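What an Open Day Should Show You

I went to the open day at Lanalach in October expecting to be sold something. Most of these events work that way. You get a lanyard, a talk with slides, and a machine behind glass doing the one thing it has been set up to do all week. Lanalach skipped the glass, and they let us stand near the bench and watch a robot arm work on a computer for as long as we wanted to stay.

The job was pulling hard drives out of old machines. Mosquera, the recycling firm that shares the building, has 1,263 computers waiting in its storage unit at Nistside, and each one needs its drive taken out before the rest can be broken down. A person with practice does it quickly. The robot does not. In the time I stood there it tried 20 times and got the drive clear 7 times. Those numbers were written on a whiteboard by the door where any visitor could read them, and I respect the company more for that than for anything in its brochure.

I have heard people say a demonstration like this hurts the field. A man next to me said he had driven in from Saston and could have emptied the whole case himself by now. He was right. I still think he missed the point of going. A drive sits in a slot with a bit of plastic holding it, and the plastic is different from one maker to the next. Your fingers feel when it gives. A metal finger has to be told what giving feels like, and most of the afternoon was spent on that one question.

My view is that open days should be required to show the failures. A town that is asked to hand over land or tax breaks for an automation plant ought to see the machine on a normal day, with the count kept in the open. If the company only wants to show a video, people should ask how many takes it needed. I also think the workers who do the job now should be in the room. Mosquera sent 3 of theirs, and they asked better questions than the rest of us. One wanted to know what happens when a rail is already cracked. The answer was that a person does that one, and no date was given for when that might change.

I don't know if the robot will be worth its price. The company said it doesn't know yet either. I would go back in the spring to read the whiteboard again, and I would bring anyone from the county who has a vote on the Nistside lease.
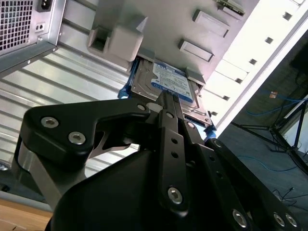
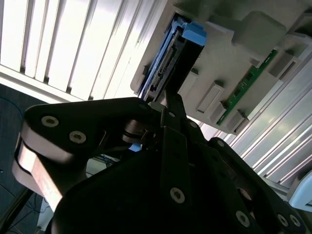

The gripper at a hard drive in its bay, Lanalach open day.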